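FOR IMMEDIATE RELEASE

Flendevance Asks Gritdale to Open the Cabinet It Has Been Avoiding

GRITDALE, December 25, 2022 – Flendevance, the home-organizing firm best known locally for its opinions on spice racks, will spend the coming weeks talking people into a less glamorous job: going through their pills. The Cabinet Hour, as the company has named it with its usual flair, is a free tabletop sorting session open to any Gritdale household that owns more bottles than it can explain.

The idea came out of a trial run in October at the company's workroom in Odport. Residents were invited to bring in whatever was living behind the bathroom mirror, over the fridge, or in the glove compartment, and to set it all out on a table in good light. Most arrived with a shopping bag and a promise that it would only take 10 minutes. The coffee had to be made again.

"People will let us see their garages," said Sandra Bickerstaff, founder of Flendevance. "They'll let us see the closet with the exercise bike in it. Ask about the medicine cabinet and suddenly they need to move the car. I understand completely. I had a cough syrup at home that had been through two house moves and a divorce."

A session lasts 30 minutes and begins with everything coming out of the bag. Bottles go on the table, lids on, labels facing the person who owns them. Daily items are kept together, now-and-then items move to a second group, and anything past its date, missing its label, or prompting the words "I think those were the dog's" goes into a third.

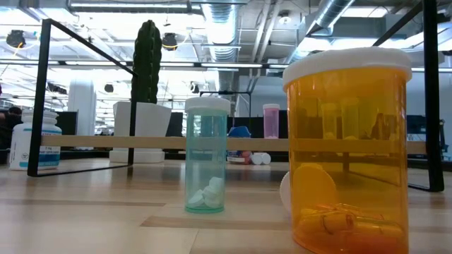
Bottle size is where the arguments start. Flendevance has found that most people sort by height, the way they would sort books, and end up with the thing they take every morning stuck behind the thing they took once in spring. A big amber bottle with a wide white lid can hold no more than a cluster of capsules at the bottom and still claim the front of the shelf, while a mint-green one about a third as wide stands farther back with its small heap of white tablets. The supplements, in their white plastic and their bands of blue, tend to drift off to one side and form a colony. The company's advice is to give the front row to whatever gets opened most, however humble its container, and to let the large bottles sulk in the back.

Participants go home with a plain card listing what they own and where it now lives. They also get a strip of blank stickers for writing dates in numbers large enough to be read without glasses, a feature the company considers its chief contribution to human progress. Around 400 cards have been printed. Bickerstaff describes this as either far too many or a good start.

Flendevance staff sort containers and offer no medical advice of any kind. They will not say whether a tablet is still good, what it is for, or whether two of them get along. Those questions belong with a pharmacist or doctor, and the card has a space for writing them down. Medicines should stay in their original bottles with their caps on. Staff do not take anything away, either. Households with unwanted medicine should ask their pharmacy about take-back options.

Sessions will be held at the Tzavaras Building in Gritdale, in the ground-floor room with the good windows and the bad radiator. Coats are suggested. Each household may book one session and bring up to 3 bags, a limit introduced after October for reasons the company prefers to keep between itself and one very thorough family from Odport.

Booking is through the Flendevance front desk, in person or by phone. Walk-ins will be seen if there is table space. Children are welcome if they can be trusted not to rattle things.

About Flendevance

Flendevance helps households in Gritdale and Odport find room for what they own and, where necessary, say goodbye to some of it. Its services include kitchens, closets, home offices, and the drawer with the batteries.

Media contact: Sandra Bickerstaff, Flendevance, Odport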